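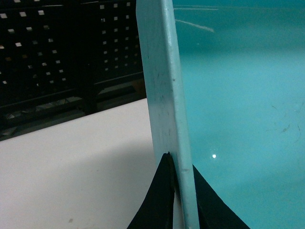
The Sineo tray: a long-term review

I have owned a lot of trays. Trays for seeds, trays for screws, a tray by the back door for boots, a tray that lived under a leaking sink for a whole winter. So when I tell you that the Sineo is my favorite, please understand that there was competition.

I bought my first one in January from Vurent, the hardware place out by the highway, because the drawer where I keep my printmaking things had reached the stage where it no longer closed. I wanted something open that I could pull out, fill up, carry to the table and put away again without thinking. I went back for a second one the same week. They were $19 each, and yes, that's more than the thin ones at the dollar store (I've had those too, and every one of them split at a corner).

We use cookies to remember your preferences and to see which pages people read. By continuing to browse you accept our cookie policy. Accept | Manage settings

What it is

It's a rectangular open tray in plastic. Mine are turquoise, which I love. You can spot one from the other end of the house! There are no dividers, no lid, no clever clips. The model number on my receipt is 1424, in case you're trying to find the same one, and the store also had the bigger Major size, which I picked up, waved around a little and put back. It's a great tray for someone with longer arms and a larger table.

How I use it

Mostly for linocut. Ink tubes, rollers, a rag, the little offcuts of board I use for spreading and scraping, all of that goes in before I start, and the tray comes to the table with me. When I'm cutting, I push everything to one end and sweep the shavings into the other. Then I tip the shavings out and carry on.

It has also done duty for potting up tomatoes, soaking labels off jars, sorting a very large bag of mixed buttons, and marinating nothing at all, although my brother suggested it. I'd keep it away from food, personally. Mine has had far too much ink in it.

The rim

Can I talk about the rim for a minute? It's thick and rolled, and it makes all the difference when you're carrying something heavy. On my old trays the edge was a thin lip that dug into my fingers and bent outward as soon as there was any weight in the middle. With this one I can load it with jars of ink and walk across the house with a door to open on the way. I've had it on my hip like a laundry basket. It doesn't sag in any way that worries me.

The walls slope, so small things slide down to where you can get hold of them, and a damp cloth goes right into the bottom without a fight. The floor is flat. That sounds like a silly thing to praise until you've tried to stand a tube of ink upright in a tray with ribs molded all over the bottom. I do this every Sunday, and I used to swear at the ribs.
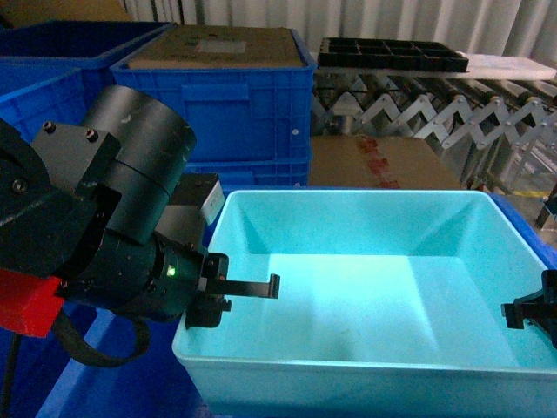 Kári Juhl wrote in to say that the flat floor is lovely for jars but a nuisance for wet brushes, and that a folded dish towel in the bottom fixes it. The same message recommends buying two from the start, as one will always be full of something. I can't argue with either point, and I've been using the dish towel ever since.

Cleaning

Water-based ink comes off with warm water and dish soap if you get to it the same day. If you don't (I often don't), it peels or rubs off with a bit more work, and a plastic scraper gets the last of it. Oil-based ink is another story. I have a gray shadow in one corner of my older tray that is staying with me for life. It doesn't come off on anything, so I've stopped caring.

Don't use the rough side of the sponge. I did that once, in a hurry, and took the shine off a patch near one end.

Compared with the Ivari

I had an Ivari tray for a couple of years before these and I still like it. It's lighter and it came with a snap-on cover, so if you need to leave a half-finished job where there's a cat, get that one. The walls are straight up and down, though, and crud collects where they meet the floor. It also slides on a smooth table when you lean into it. The Sineo moves less, and a scrap of rubber mat under it stops it completely.

What I'd change

A pouring corner would be wonderful. When I'm rinsing, the water runs over the rolled rim in a wide sheet and a fair amount of it goes down my front. I've learned to tip it slowly, toward one corner, standing well back.

I'd also like more colors. Bontu Gebretsadik at our print evening keeps a tray for each color of ink, with tape on the ends to tell them apart, and it would be so much nicer to grab the red one for red.

Would I buy it again?

I did, the same week! And I'm now eyeing a third for the garden things, so the tomato dirt and the ink can stop meeting each other. If you work on a table that has to be cleared for dinner, get the regular size first and see how you get on with it. Measure your shelf before you go, including the rim, which sticks out farther than you'd think. Mine fit with 2 inches to spare, and I've already filled those with sandpaper.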